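Food Waste in Student Kitchens: Report of the Spring Project
Humaira Cheema, May 28, 2024

1. Why I chose this subject
In our dormitory, Notness House, many students cook for themselves, and much food is thrown away. I wanted to learn what kind of food it is and when it is thrown. My teacher advised me to keep the study small, so I asked only the people on my own floor.

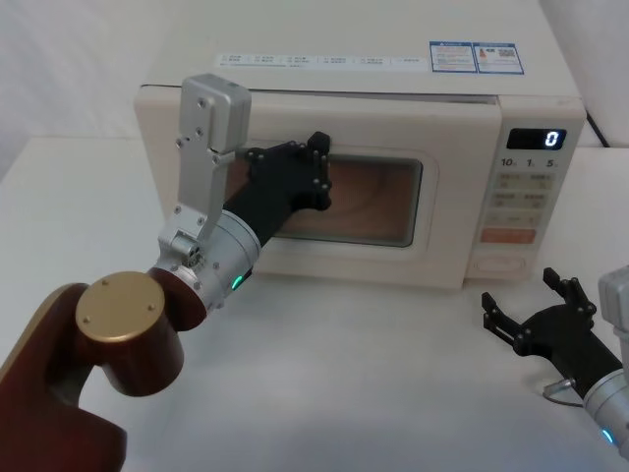

In total 15 students agreed to take part. Each of them wrote in a notebook what they threw away during 11 days, and weighed it on a kitchen scale.

2. Results
The sum of all notebooks was 1,987 grams of bread, 5 kilograms of cooked rice and pasta, and smaller amounts of fruit. I did not expect that rice would be so high. Most of it was cooked in the evening and forgotten in the refrigerator.

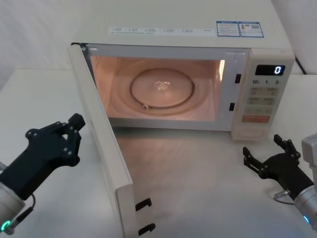 Why is so much rice left over?
Most students told me they do not measure it before cooking, and they are afraid to make too little.

Bread had a different reason. The shop on Siltau Street sells only large loaves, and one person can not finish a loaf before it becomes hard.

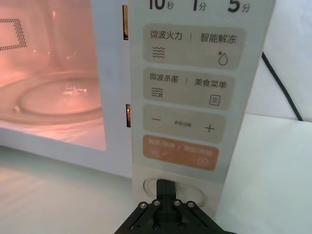
Two students solved this by sharing one loaf and keeping half in the freezer. I would like to repeat the study in August, when the summer students live here, and to ask also about milk.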